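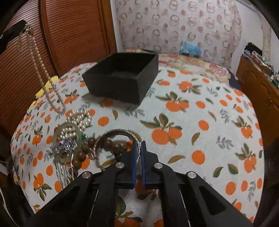
Home Reviews Tools Bench Talk Contact

Fornis hand gripper, two-finger, blue pads. Used at work, 15 shifts

27/11/2018

Quick one, I have a van to load. Three people have asked me about the Fornis so I'm putting it all in one place.

Background for anyone new. I do house contents for Nindent, mostly the small stuff: jewelry, watches, coins, whatever comes out of the drawers. We used to pick by hand, bag by hand, tag by hand, everything went back to the Mellberg depot and got sorted on the long bench. In April the depot got the Postma line, an arm that takes pieces out of a tray and puts them in lots. The arm has to learn how to pick up a necklace without dragging the rest of the pile along with it, and it learns from us. So the house crew now does part of the picking with a hand-held gripper with a camera on it. Same fingers as the arm has, more or less. You squeeze, it records, the depot gets the files.

That's the job. Now the tool.

Build. Good. Black plates, bolted linkage, nothing rattles. The plates have slots cut through so you can see a bit of what's under your hand, which helps more than you'd think. Mine has been dropped on a tile floor twice and still closes square. No complaints.

Fingers. Long, parallel, blue padding on the inside faces. The pads are the best thing on it. Grippy without being sticky and no marks on silver so far, and I did check with a loupe. They pick up lint though. We work on whatever surface the house has, usually a bed, and after an hour on a bedspread the pads are furry. Wipe with a damp cloth, wait, carry on. Fornis should put a spare pair in the box. They don't.

Weight. Fine for the first hour. By hour 3 you feel it in the thumb and up the outside of the wrist. More on that below.

How it does by type of piece:

Bangles. Excellent. Engraved silver ones especially, if the rim is up off the cloth you just slide one finger inside and close. Flat on the cloth is harder, you have to nudge it up against something first. Jade I go very slow. It will hold jade fine but there's no feel through the linkage, you can't tell how hard you are squeezing until you're already squeezing.

Big wooden beads. Easy. Grab any bead, the rest follows.

Pearls. Ok. A doubled strand bunches up and you get two or three pearls between the pads, and the strand twists when you lift. Lift straight, set down slow. Don't swing it.

Fine chain, tassels. Bad. Really bad. The tips are too thick to get under a thin chain lying flat on fabric, so you pinch cloth and chain together and lift the bedspread. I still do these with my fingers and log them as manual. If there's a solid part (a clasp, an ornament, anything with a bit of body) go for that and let the chains hang.

Small pendants and loose stones. Hit or miss. A printed bedspread makes it worse, little stone on a busy pattern and you're hunting for it on your own, never mind what the camera makes of it.

Necklaces on a display stand. Take them off by hand. Just do it. I tried to unhook a long bead strand with the gripper and had the stand over on its side.

Setup tip: bring your own box. I use a plain black one, no lid, square, matte inside. Shiny trays throw glare. Put it behind the pile so you're reaching away from yourself, your wrist stays straighter that way. Empty it often, dont let it heap up.

Now what it has done to the job, which is what people really want to know I think.

Slower in the house. No way round it. A drawer of jewelry that took me 15 minutes by hand takes roughly twice that with the gripper, and the client is often standing in the doorway watching you chase an earring. Nindent was decent about this, they cut the number of stops per day from the first week. If your firm doesn't do that, push for it before anyone picks up a gripper. On paper.

Faster at the depot. The Postma takes bangles and beaded stuff with no trouble now and the bench people spend their time on untangling, checking hallmarks, pricing. Two of them told me they like it better. One misses the old bench, said you used to talk more when everybody was doing the same dull thing. I get that. The line is loud too.

No one has lost hours so far. We were told the bench stays at 18 people through next year, after that they'll look at it again. Make of that what you will. I'd like something firmer. It is a strange feeling to be teaching the thing and not know what the plan is once it's learned, and I don't think you fix that with a nicer grip.

Pay. House crew gets a small extra for recorded shifts. Fair for the time, not much for the thumb. Which brings me back to the wrist: swap hands if you can, I can't, my left is useless. We setled on 2 hours recorded and then a switch to bagging. That should be in the Fornis leaflet. The leaflet is mostly about charging.

Good: solid, pads are kind to metal, closes true, easy to clean
Not good: thin chain, no feel on delicate pieces, thumb, no spare pads

Would I buy it myself? No, but it isn't that kind of tool, your employer buys it. If you get a say, say yes to this over the older one with the hard rubber tips, and ask for slim tips as an extra if they ever make them. 4 out of 5 for bangles and beads. 1 for chain.

Will add something when I've had it through the winter with cold hands.

Contact | Copyright 2018, all reviews belong to their writers | Back to top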